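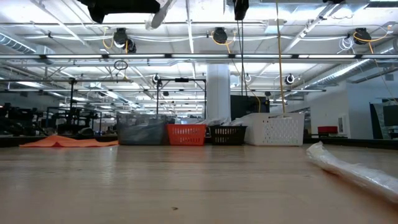 Baskets and the gray bin along the back of the table.

We keep our boat, Larlow, on a mooring about ten minutes by dinghy from the town dock, and every August we take her out for two or three weeks. She's an older 30-foot sloop with one cabin, and most of what I know about her I learned by having it go wrong.

This year it was the fresh water. The pump started cycling on its own the first night out. It would run for a second or two, stop, then do it again a few minutes later. By 2 a.m. neither of us was sleeping, so I shut it off at the panel and we used the foot pump until morning.

A pump that cycles with every tap closed means pressure is getting out somewhere. I dried all the fittings with paper towel and went back to check them after breakfast. The galley was fine. So was the head. The leak was at the hose clamp behind the water heater, which you reach by emptying the port locker and lying on your side with one arm in the hole. I could turn the screw with my fingers.

Siham Amrani was anchored near us in Buvham and rowed over with a short nut driver, much better than a screwdriver in that space. I cut an inch off the end of the hose, pushed it back on and fitted two new clamps. The pump has been quiet since.

While the locker was empty I checked the engine hours. We're at 1,683, and I had written down that the impeller was due at 1,600. I changed it at anchor the next day. The old one had all its blades but two were cracked at the base — I won't let it go that long again.

We stayed in Buvham for seven nights in the end, longer than planned. The wind was southwest and strong, and there was no good reason to beat into it. Chiyo Shimada, who has the slip by the fuel dock, let us fill our jugs from her hose.

I've added two things to the spring list: check every clamp on the water system, and buy a nut driver of our own. The stern light still needs looking at too.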